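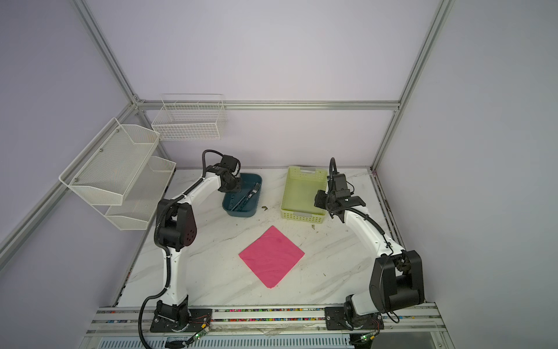

Section 4. Clearing and Sorting a Place Setting

Use this section after a meal, when the dishes have gone to the sink and the flatware, napkins, and crumbs are still on the table. It covers the Jotport tray and basket set. Wall-hung shelves and baskets are covered in Section 5.

Before you start

You will need:
One flatware tray (solid bottom)
One perforated basket
A soft cloth and a second, dry cloth
Mild dish soap and warm water

Put the tray at one side of the table and the basket toward the back, within easy reach. Leave the front of the table open for the napkin.

Note: The tray and the basket are not interchangeable. The tray has no drain holes and will hold water. The basket has holes all over and will let crumbs and drips through to the tabletop.

4.1 Flatware

1. Pick up forks, knives, and spoons by the handle and lay them lengthwise in the tray. Used pieces go in first.
2. Straighten any piece that is lying at an angle. A fork set diagonally takes up the space of three and tends to catch on the next piece.
3. Point all tines and blades the same way, away from the person who will carry the tray.
4. Check the bottom of a dark tray for dark utensils before you carry it off. They are easy to miss against the plastic.
5. Carry the tray to the sink with both hands and keep it level.

Caution: Do not stack sharp knives in the tray with other flatware. Carry them separately and wash them by hand.

4.2 Napkins

1. Lay the napkin flat on the table and look at both sides for stains.
2. If there is a stain, treat it now. Dab with cool water and a drop of dish soap, working from the outside of the mark toward the middle. Do not rub.
3. Shake loose crumbs off over the sink or trash can.
4. Fold a clean napkin in half twice and return it to the drawer. Stained napkins go in the laundry.

Note: Wash colored napkins separately the first two times. Some dye may come out.

4.3 Tabletop

1. Pick up large crumbs by hand.
2. Wipe from the back edge to the front with a damp cloth, lifting the tray and basket as you go. Crumbs collect in the gap between them.
3. Go over the surface again with the dry cloth.

Caution: If your table is real marble, do not use vinegar, lemon, or any acidic cleaner. These will dull the surface. Tables with a marble pattern should be cleaned as the table maker directs.

4.4 Using the basket

The basket is for clean items only. Start with it empty.

1. Set the basket on a folded towel.
2. Place washed flatware in it with the handles down.
3. Let it drain for 8 minutes, then dry each piece and put it away. Standing water leaves spots on stainless steel.
4. Rinse the basket and turn it upside down to dry.

4.5 Care of the tray and basket

Wash both by hand after each use. Use a soft brush on the holes in the basket once a week. Do not put either part in an oven or microwave, and keep them away from burners.

Replace the tray if the bottom is cracked or deeply scratched. Replacement parts can be ordered singly or in packs of 4.

Revised 16 Mar 2018. Text by Yaneth Cuervo, checked by Tahmineh Parsa.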